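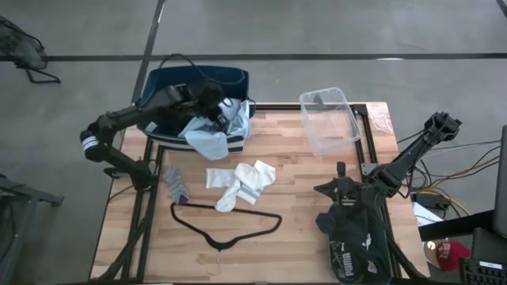 How to Put a Long TV and Film Franchise in Watch Order

Posted 6 September 2020 by Victor Mussa

A franchise that runs across films, a weekly series and a streaming spin-off rarely has one correct order. Release dates give one list, the story timeline gives another, and the two drift apart as soon as a prequel appears. This tutorial covers how to build a single list that a first-time viewer can follow without running into spoilers.

The worked case is Menderora, the space-salvage franchise. It has 8 films, the network series Marino, and Hininar, a prequel series on the Vondia streaming service. The same steps apply to any shared-story franchise of similar size.

What you need

A spreadsheet program. Any will do, provided it can sort by more than one column.
Original air dates and theatrical release dates for every entry.
An episode guide that lists episodes by production code as well as by air date.
Runtimes, if you intend to plan viewing sessions.

Step 1. Set up the columns

Create one row per film and one row per episode. Do not use one row per season. A season can straddle a film release, and once it has been entered as a block it has to be split by hand.

Use these columns: Title, Type, Release Date, Production Code, Story Date, Depends On, Runtime, Notes. Leave Story Date and Depends On blank for now.

Enter the release date in year-month-day form so that the sort works correctly. Use the date of the first public showing in the home market. Festival screenings should go in Notes. The third Menderora film played at a festival five months ahead of its general release, and lists that use the festival date place it ahead of four Marino episodes that lead into it.

Step 2. Sort by release and save a copy

Sort the whole sheet by Release Date, then by Production Code. Save this as a separate tab named Release and do not edit it again. Every later change is made on a second tab, named Viewing.

For two-part episodes shown on one night, the production code breaks the tie. For streaming seasons released all at once, every episode has the same date and the code does all of the work. Check that codes are stored as text. Some spreadsheet programs drop the leading zero from a code such as 0106, which then sorts in the wrong place.

Step 3. Fill in story dates

Only enter a story date when the entry states one on screen or in dialogue. Menderora uses a ship calendar counted in days from launch. The first film opens on day 1000, and the Marino pilot opens on day 2794. Most episodes between fixed points carry no date at all. Leave those blank and let them keep their release position.

Do not take story dates from trailers, posters or press kits. These are often prepared before the final edit. The press kit for Hininar placed its first episode on a day that the finished episode contradicts in its opening narration.

Flashbacks do not change an entry's story date. Use the date of the main action. If more than half of an entry takes place in the past, add the word "split" in Notes and return to it in Step 5.

Step 4. Record dependencies

In the Depends On column, enter the title of any film or episode that must be seen first. A dependency exists in either of these cases:

The entry reveals the outcome of an earlier one.
The entry opens with a situation that only an earlier one explains.

A returning character is not enough. Neither is a post-credits scene, unless the next entry picks up directly from it. Keep the column short. If an entry has more than three dependencies, check whether one of them already includes the others. Marino season 2 lists only the fourth film, and the fourth film in turn lists the third.

Step 5. Place the prequels

Prequels cause most of the disagreement. A strict timeline order would put all of Hininar before the first Menderora film. The series assumes, however, that the viewer already knows who survives the reactor accident, and its fifth episode names the traitor from the second film in the opening minutes.

For each prequel, look at the Depends On column. If it is blank, the prequel can go at its story date. If it has an entry, place the prequel after that entry, at the first natural break. For Hininar this is the gap between the second and third films. Entries marked "split" follow the same rule.

Step 6. Check for conflicts

Read down the Viewing tab from the top. For every row, confirm that each title in Depends On appears higher in the list. When one does not, move the later entry down. Moving the earlier entry up tends to break other rows.

Repeat the pass until a full read produces no moves. On the Menderora sheet this took two passes. The conflict found on the second pass was a Marino holiday episode, aired out of production order, in which a damaged shuttle is intact again. It belongs ahead of the midseason finale.

Step 7. Mark optional entries

Add a final column named Optional. Mark an entry only if no other row lists it under Depends On and it does not resolve a running story. Recap episodes and behind-the-scenes specials nearly always qualify. Short films included as disc extras should be checked one at a time.

Maintaining the list

When a new film or season is announced, do not add it. Titles and dates change, and some projects are dropped before shooting begins. Add the row after release and fill in Depends On after viewing. Then run Step 6 from the new row downward.

If an extended cut replaces the theatrical version on a streaming service, keep the original release date and change the runtime. Vondia carries the extended cut of the sixth Menderora film under the same title, and the added material has no effect on the order.

Common errors

Sorting one column without selecting the rest of the sheet. Dates then no longer match titles. Undo at once, or go back to the Release tab.

Using international air dates. Some markets received Marino in combined double episodes, which changes the numbering from episode 9 onward.

Mixing disc order and air order. Choose one source for episode numbers and record it in the first row of Notes.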